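Speaker notes – Moving case packing to two-arm cells at Mamdale
Gwenllian Vaughan, Skornotero
17 Sep 2021

1. Opening (keep short)

Introduce self. Five years on the floor at Mamdale, two in process engineering at Skornotero. The talk covers one line, the case sorting line, and what the jobs on it look like before and after the arms. No cost model today. Refer those questions to Ifor Sayce.

The line handles small tool cases and loose parts. Each order is a set of cases plus whatever goes in the bins. Before the change, 25 people rotated through it across the shifts, and each of them lifted, turned and set down cases for the full shift.

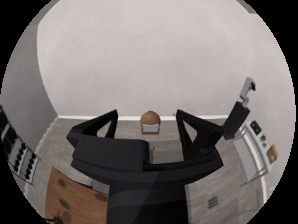

Define the unit of work. We count a "set" as one complete order, checked and released. The arms do the reach and the grasp. A person decides whether the set is right. State this early, as the audience will assume the check is automated too.

2. What the operator does now

Three tasks: staging, watching, clearing faults. Staging takes the most time. Bin order is fixed on the work sheet, and an operator who swaps two bins will get a stop within the first cycle. 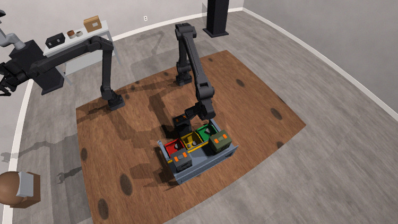 Watching is the task people complained about. Tegwen Probert ran the interviews in September. The common answer was that the hands were less tired and the eyes were more tired. We shortened the watch period and put staging between watches – this helped on days, less on nights.

Fault clearing needs a lockout each time. Do not skip this point. Two operators asked why a ten-second fix takes a full lockout, and the answer is that both arms can reach the same spot.

3. Layout and stop rules
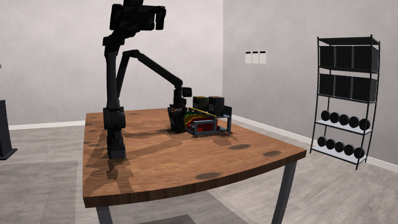 Simulation came before any floor change, and operators were in the room for it. Zihan Yin ran the sessions and wrote down every objection. Most were about reach: who can get to what without leaning over the surface. Point out the two black boxes on top of the rack, with the red crate low inside the frame. An operator at Pluven asked how a person would get at the crate during a fault with cases above it. We had no answer in the first version. The stop rule now says the top is cleared before anyone reaches into the frame.

4. Training and grades

Þröstur Hallgrímsson wrote the training course with Pathak. It has 221 steps, too many for a first day, so it is split across the first month.

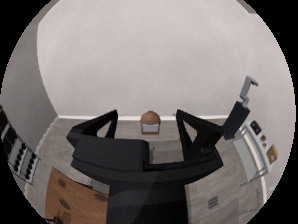 Pay grade was settled before the first cell was switched on. Cell operator is one grade above packer. Four packers chose not to move and went to receiving at the same grade.

Open item: who signs for a set when the operator changes mid-order. Currently it is the person who releases it. The night shift does not agree with this, and the review is still open.

Questions. Leave the layout slide up.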